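About Kundine

Kundine is a small press and reading room above a tile shop. We publish short books about art that has already happened: catalogues of shows that closed, essays on performances that left nothing behind but a receipt, interviews with people who were there and disagree about it. The list stands at 76 titles. A few have even been reprinted, once because we ran out and twice because of the index.

How we started

Gönül Yüksel had been writing wall labels for other people's exhibitions and kept being told to cut them to sixty words. The words she cut went into a folder, and the folder became our first book, Surplus Labels, which she printed with Remzi Aydoğan on a machine that could only manage grey. People took the grey for a decision. We have let them.

The name comes from a misprint on that first cover. Fixing it would have cost more than keeping it.

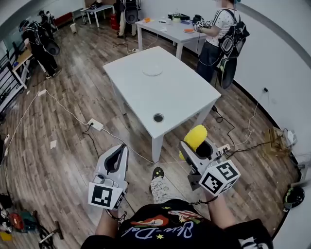

What we publish

Most of what we do falls into three series.

Pokis is the pocket series, one essay per book, meant to be finished on a longish tram ride. Matúš Šimek edits it and is merciless about footnotes, though his own introductions tend to have plenty.

Gündoğdu collects artists' writings in translation: letters, lecture notes, grant applications that were turned down. The rejected applications sell best. We try not to read anything into that.

Zomlow is for books that don't fit the other two, and it has become our largest series. It includes a history of the folding chair in galleries, a study of guest books and a volume on painted-over murals that took 15 years to finish, mostly in somebody's garage.

The reading room

Erhan Tatlı looks after the room and its shelves, which hold our own books along with exhibition catalogues, artists' magazines and more photocopied theory than the floor was built for. You're welcome to read anything. Nothing goes home with you, including the pencils.

We open at 3 on weekday afternoons and all day Sunday. There are 20 seats, and the good one is by the radiator. Come early in December if you want it.

Sending us your work

Alper Polat reads every proposal, usually in the order they arrive. Two pages and a sample chapter will do. We pay modestly and on time, and we'll argue with you about the title. Please don't send us:

Novels about curators
Anything described as a toolkit
Your thesis, unless you've taken the thesis out of it

Replies are slow – nearly always slower than we promise – but they come from a person who has read the thing.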